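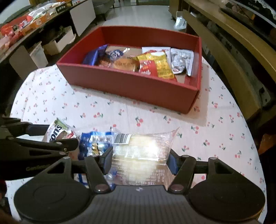 Fig. 1. Snack box on the table, with packets lying in front.

4. Filling the snack box

The Trera leaflet says the box "organises itself". We have packed plenty of them and remain unconvinced, so follow the steps below.

1. Set the open box on a table with room in front of it. A cloth is fine. Smooth out the worst creases or the box will creep.

2. Lay the packets in front of the box before any go in. Check the dates now, as the small print is hard to read later.

3. Put upright packets at the ends, leaning on a wall. Crimped corners go upwards.

4. Lay flat packets on the base and tilt the puffy bags across them. Do not press the air out.

5. Place buns last, where nothing will sit on them.

Note: Trera claims room for up to 200 small items. Lilian Mfinanga tried it one Friday and gave up at 115 – and those were boiled sweets. 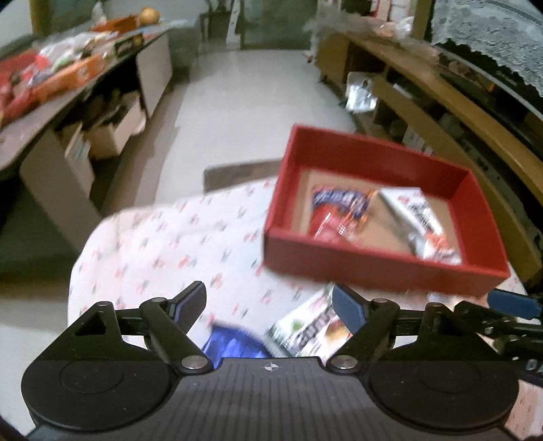

Fig. 2. Two packets in the box, others in front of it.

6. With only a couple of packets inside, check the layout. One lying diagonally uses more of the base than you would think. Straighten it if you want a full box.

7. Lift from underneath with both hands. The leaflet shows a one-handed lift by the wall – we don't recommend it.

Caution: Do not stack more than 2 filled boxes. Hermenegildo Magaña says three will hold. His bottom layer of buns suggested otherwise.

For lids, see section 5. The Indell lid is sold as a universal fit, so measure first.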